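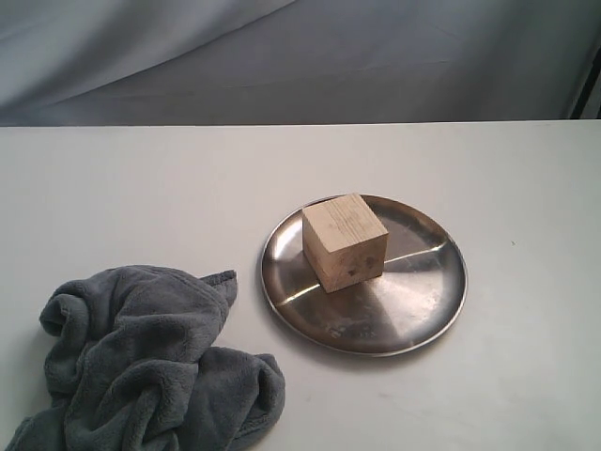

Prendley Fishery Adopts New Stocking and Access Plan for Matia Lake

The Prendley Angling Association has approved a revised management plan for Matia Lake that changes stocking schedules, night fishing rules and bank access for the coming season. The plan was adopted at the association's regular meeting and was published on 23/06/2026. It replaces interim rules that had been in place since January.

Under the plan, the association will release 200 tench into the lake in the fall. The fish will come from the El Fassi hatchery, which has supplied the association's two smaller ponds for several years. No additional carp will be stocked. Catch returns from members show that the existing carp are growing well, and the association wishes to avoid placing further demand on natural food in the lake.

"Matia has a good head of carp and a healthy weed bed on the north side," said Rania Ouali, fisheries manager for the association. "The tench population has been declining for longer than we would like, and the older fish are not being replaced at a rate that would keep the lake balanced."

All tench will be held at the hatchery until health checks have been completed. The release date will be posted on the notice board at the main gate and sent to permit holders by email. The lake will be closed to fishing on the day of the release and will reopen at dawn the next morning. 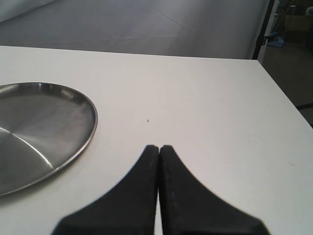 Reading time: 3 minutes

Night fishing will continue to be offered by permit only. The number of night permits will be held at 32 for the season, and holders may bring one guest, who must be registered before arrival. Guests may not fish after dark unless they hold a day ticket for the same date. Current night permit holders will have the first opportunity to renew. Any permits not taken up will be offered to members on the waiting list in the order in which they applied.

The rules on tackle have also been updated. Anglers may use no more than 2 rods at any time. Barbless hooks remain compulsory, and fixed leads are prohibited. Unhooking mats must be used for all species, including tench and bream, and must be wetted before a fish is placed on them. Keepnets are permitted only during organized matches and must be dipped in the tank beside the parking lot before use. Carp may not be retained in sacks under any circumstances.

Particle baits must be fully prepared before they are brought to the water. Nuts of all kinds are banned. The association has set no limit on pellets or boilies but asks members to feed lightly when water temperatures are high and dissolved oxygen is low. Bailiffs may suspend all baiting in periods of very hot weather, and notice of any suspension will be displayed at the gate.

Work on the west bank will begin after the tench have been released. The contractor, Vorkar, will rebuild the footpath between the sluice and the willows and repair several pegs where the edge has slipped. Pegs on that side will be closed in stages. The east bank and the point will remain open throughout, along with both accessible platforms near the parking lot.

Lahcen Abdel Rahman, who chairs the association, said that the path had become difficult to use in wet weather. "Members carrying heavy tackle have been taking a long detour through the reed margin, and that has done damage to the bank," he said. "The repairs will allow us to fence the margin and let it recover."

The plan was prepared following a survey to which 57 members replied. Most favored keeping the present limit on night permits. Opinion was more divided on match bookings, and the association has decided to leave the current match calendar in place while it reviews how often the pegs on the point are reserved. A further proposal, to allow bait boats on the lake, was not adopted.

Annual permit fees are unchanged. The junior permit will now cover anglers up to and including the age of 16, who must be accompanied by an adult when fishing from the point or beside the sluice. A state fishing license is required in addition to the association permit wherever the law calls for one, and bailiffs may ask to see both.

Copies of the full plan, with a map of the pegs affected by the bank work, are available at the lodge during opening hours. Written comments on the match calendar may be left at the lodge or handed to any bailiff.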